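6 July 2025

Folding runs again. Spent the morning on the relabelling question and the afternoon on the rig. The log now holds 631 demonstrations, of which 337 are usable under the new rule: both grippers must be clear of the cloth before the episode is closed. The old rule only asked for the last fold to be made, and it let in a lot of endings where a fingertip was still dragging the hem.

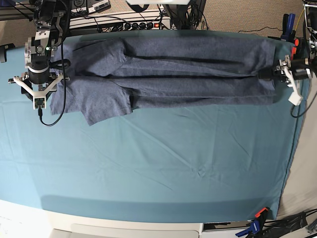
Retrained on the 337 alone. Validation loss is slightly worse than with the full set, as expected with less data, but the predicted release is earlier and much less jittery. I don't trust the loss as a guide any more. Action chunks are still too long for the second fold – the policy commits before the wrist view has caught up with the overhead one. Halved the chunk length and left everything else alone, including the seed.
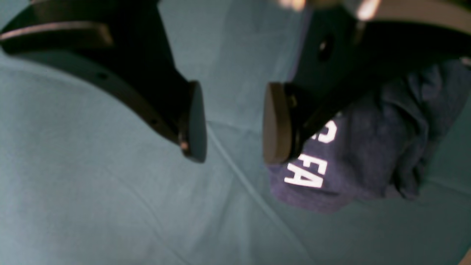

Clem Nepia thinks the chunk length is a distraction and that the wrist views should be dropped for one full training run, to see what the overhead view can manage unaided. I said that was tried in June. It was, but with the old labels, so the point stands and I have queued it.

Checkpoint 1227 is the one to beat. Eleven trials per garment, same starting heap, no resets by hand once the arms have moved. Natik's success measure only looks at the final outline – no use for sleeves. I shall score those separately. 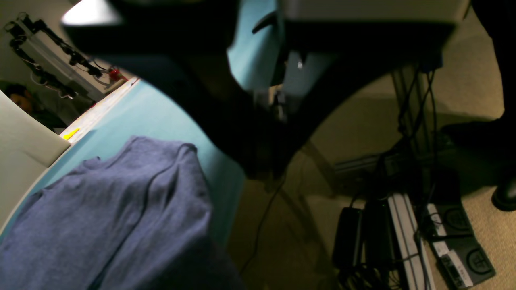
Still to do: rewrite the episode splitter so it reads the gripper state directly, and check the clock offset between the two arms before the overhead-only run starts.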